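My sister-in-law Ritva Keskinen does not own a junk drawer. She owns a drawer, with things in it, and she knows what they are. I mention this because she stayed with us for a week in February and on the second morning asked me where the tape was, and I said "the bin," and she said "which bin," and I watched a person lose respect for me before coffee.

We have a lot of bins. I went through a phase. It started with one gray metal one from a restaurant supply place in Hilness that was closing down, and it was such a satisfying object that I went back and got the rest. The theory was that anything loose in the house would go in a bin and the bins would go on a shelf. This worked so well that within a year nothing in the house was loose and I couldn't find any of it.

So, Tuesday. I took all the bins down and tipped them onto the dining table, one after another, which I do not recommend if you are hoping to eat on the table that night. I had made a rule that I could only put back what I could name. The rule lasted until a black plastic elbow with a thread on one end. It has gone back in a bin. I know it belongs to something, and the day I throw it out the something will start leaking.

Findings, for the record. Four tape measures, one of them in centimeters only. The key to a bike lock I cut off with bolt cutters two summers ago. A box that used to hold 400 thumbtacks and now holds nearly 400 thumbtacks, plus a tooth, which I am choosing to believe is one of the kids'. The instructions for the Langlois shelf, in perfect condition, never unfolded, which explains the Langlois shelf.

By late afternoon I had arrived at what I think of as my one idea, and I'm going to share it even though my friend Elisa Greco says she had it first, in an email, in capital letters. A bin should hold less than you think. I had been filling them to the rim because they had a rim. A full bin is just a smaller attic. If you can see the floor of it, you can find the thing you came for, and you don't have to put your hand in up to the wrist and feel around for something that might be a chisel.

I tried it with the batteries first. Then the picture hooks. Then the good scissors, which got a bin all to themselves and looked a little smug about it. One layer only, no stacking, and if it wouldn't fit in one layer it had to argue its case. The spare Plonitz hinges did not argue very well and are now at the curb in a coffee can.

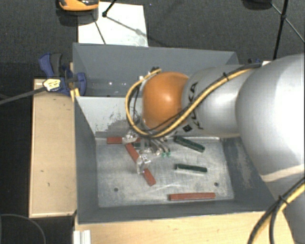
Six bars, one bin, and plenty of floor showing.

The drawback is arithmetic. Stuff that used to fill nine bins now wants about twice that, and the shop in Hilness is a nail salon. I have been eyeing the baking pans. My husband has asked me to stop eyeing the baking pans.

I also labeled everything, with masking tape and a marker, and I tried to be specific. "Misc" is banned. So is "Misc 2," which I found on the underside of a bin in my own handwriting. The black elbow's bin says ELBOW, and I feel fine about that.

Ritva is back in April. I have put the tape at the front – both kinds – in a bin that says TAPE, and I plan to be standing nearby, very casually, when she needs some.

Filed under: House Stuff, Minor Victories

3 comments

Elisa G. says:
It was in capitals because you didn't read the first one.

dormouse_pat says:
That elbow is off a dishwasher. Ask me how I know. Please check under your dishwasher.

Marlene says:
I did the one-layer thing with my sewing notions and it lasted until the buttons. How does anybody do buttons?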